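Keeping microfiber cloths good for a long time

Posted January 4, 2024 by Thảo Đào

In my house we use microfiber cloths for almost everything, and for many years I washed them wrong. I put them together with the towels, I added softener so they would smell nice, and after two months they only pushed the dust from one side of the shelf to the other. My neighbor Jonalyn Evangelista worked some years for a cleaning company in Wulham and she corrected me. Most of what I write now I learned from her, and the rest from my own mistakes.

Washing

Wash the cloths alone, or with other synthetic things. Cotton towels give off lint, and the microfiber catches it and does not let it go. Use a little liquid detergent, less than you think. Do not use softener, also not dryer sheets. They leave a film on the fibers and the cloth stops to absorb.

Warm water is enough for dust cloths. For kitchen cloths I use hotter water, but please read the label first, some cheap ones become hard like cardboard.

If a cloth is already full of softener, leave it one night in warm water with a spoon of white vinegar, then wash it two times without any detergent. I saved a whole pack of Dustix cloths in this way. Two of them were too far gone and I keep them for bicycle chains.

Colors

Give every color one job and do not change it. In our house blue is for dust and plastic surfaces, yellow is for the kitchen, and pink is for the bathroom only. I wrote this on a paper inside the cabinet door, and my husband still comes to ask me, but less often than before.

Dusting plastic covers and mesh

Fans, heaters, speakers and similar things have a grille where the dust sits deep. First unplug. Then take the dust off dry, with a soft brush or with the small nozzle of the vacuum cleaner. Only after this use the cloth, slightly damp, and press it lightly. If you rub, the dust goes through the holes to the other side.

For the smooth plastic around the grille, fold the cloth in four. When one side is dirty, turn to the next. Never spray directly on the plastic, spray on the cloth.
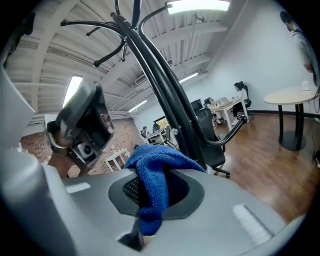 Between two jobs I shake the cloth outside the window and look if something hard is stuck in it. A grain of sand can scratch glossy plastic and you will see the scratch forever.

Drying and storing

Hang the cloths so the air can pass. A coat rack with many arms is good for this if you don't need it for coats that day. Don't dry them on a very hot radiator.

When they are dry I fold them and put them in a Storkton box with a lid, one box for each color. Before, I had them in an open basket by the dryer and they were collecting lint without doing any work.

When to throw away

If the cloth feels smooth and slides over your dry hand without catching on the skin, it is finished. I check mine every March, when I do the windows.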